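13 January 2023
Notebook, Skeson payload bench

Good day today, writing it down while it's fresh. The new field flattener is in and the guide camera finally gives round stars out to the corners! I had more or less made peace with the egg shapes on the left side, so this is a real treat.

Setup as it stands: Gronum sensor board (rev B, the one with the bodge wire on pin 6), old lens cell, new flattener, black paper baffle taped in by hand. The baffle is ugly and can stay ugly until we have the spacing nailed down. Exposure 190 ms, gain at the middle setting, cooler off. I ran the artificial star plate at nine field positions, same pattern as in October so the plots can go side by side.

Centroid scatter in the middle of the field is about what it was, maybe a touch better. The corners are where the fun is. Before, the fit would wander whenever a star crossed from one pixel row to the next, and you could see it as a little sawtooth in the residuals. Now the sawtooth is nearly flat. I reran the top left corner twice because I didn't believe it, and both runs came back the same shape.

Dark frames next. Took a stack of 300 with the cap on and the room lights out. Hot pixels are where the map says they are, plus a small new cluster near the bottom edge that I want to keep an eye on. Could be the board warming up over the run. I'll repeat from a cold start before touching the map.
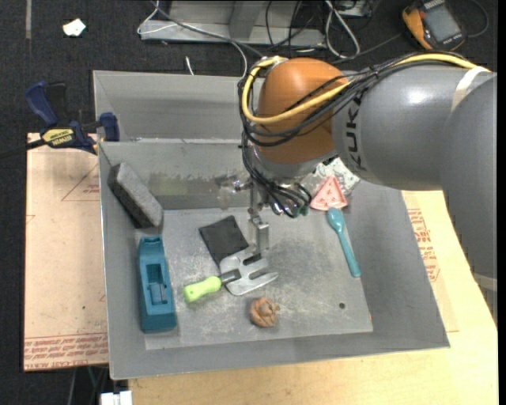

Star catalog trimming is the other thing moving along. The onboard table for Asteslow has room for 2000 entries and our first cut was well over, so I've been thinning it out by dropping close doubles and anything with a variable flag. Most of the sky looks great after that. The thin patch is up near the galactic pole, where we drop to too few guide stars for a confident match at some roll angles. My plan is to let fainter stars back in for that patch only. The match code also needs to cope with stray light running across a field, and I'd like a nastier test for it than the smooth gradient we use now: a bright curved streak, say, doubling back on itself like the yellow cable looping around that orange wrist joint on the KUKA. If the code can throw out a shape like that and still find its stars, I'll trust it with a lens ghost.

Tried the lost-in-space mode on the simulated fields too, just for fun, at 64 random pointings. It solved all but two, and both misses were in that same thin patch, so at least the problem is consistent.

Arango (the flight software build, for anyone reading this later) still has the old plate scale in it. Do not compare angles from it with anything on this page. I changed the value in my own copy only.

To do:
cold start darks, full stack again
shim the flattener one step out and rerun corners
pole patch: fainter cutoff, then rerun the two misses
write a streak generator, curved ones first
new plate scale into Arango once the shims are settled
more black paper, the good matte kind

Star plate is left on the rail with the dust cover over it. Please don't move the rail stops, I want to pick up from the same zero.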